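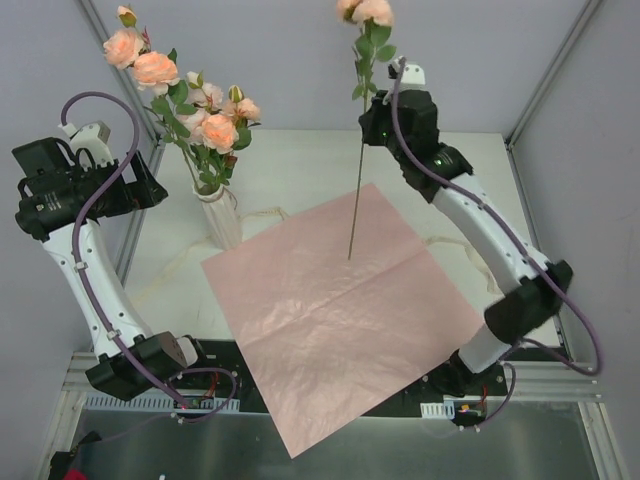 Mahsa Ghorbani asked whether the playback speed limit also applies when both arms are in the same task file. It does, and each arm keeps its own limit. Set them separately in step 4.

5.3 Replaying a two-arm task

Use this section once both arms have been calibrated (section 4) and at least one task has been saved in Prernlow. The same steps apply to soft items, such as tissue paper, and to long thin ones, such as flower stems.

1. Open the Prernlow control panel and select Tasks, then Replay.

2. Choose the task file. The panel lists the arms it was saved with. If the names under Left and Right are the wrong way round, press Swap before going any further. Swap changes the names only and does not move the arms.

3. Press Check Cables. The panel draws the planned path of each wrist and marks any joint that turns far enough to pull its cable tight. Marked joints are shown in amber. Open the joint and lower its end limit until the mark clears.

4. Set the speed for each arm. For a first replay, enter 20 per cent for both. Do not go above 50 per cent with an item that bends.

5. Set the grip force. Stems use the Thin profile. Sheets use the Flat profile, which closes the fingers more slowly and stops at first contact.

6. Press Home Both and wait for the panel to show Ready.

7. Press Start. Keep one hand near the stop button for the whole of the first replay.

CAUTION: The planner treats a held item as a straight line from the fingers down. Blooms and leaves are wider than that line. Under Held Item, enter the widest part of the item in millimetres, or the planner may pass it too close to the other arm.

Note: Loose string and paper edges are not in the collision map. The depth filter removes anything thinner than the table tolerance. Keep them out of the path by moving the waypoints.

5.3.1 If the replay stops

Code 74 means the arms asked for the same space at the same time. Open Timing and add a wait to the arm that is not holding the item. The wait is entered in milliseconds, and 2,000 is the default. Save the task under a new name and repeat from step 6.

If the panel shows Lost Hold, support the item by hand before pressing Release. The fingers open fully as soon as the button is pressed.

Logs for each replay are kept in the task folder until the next update.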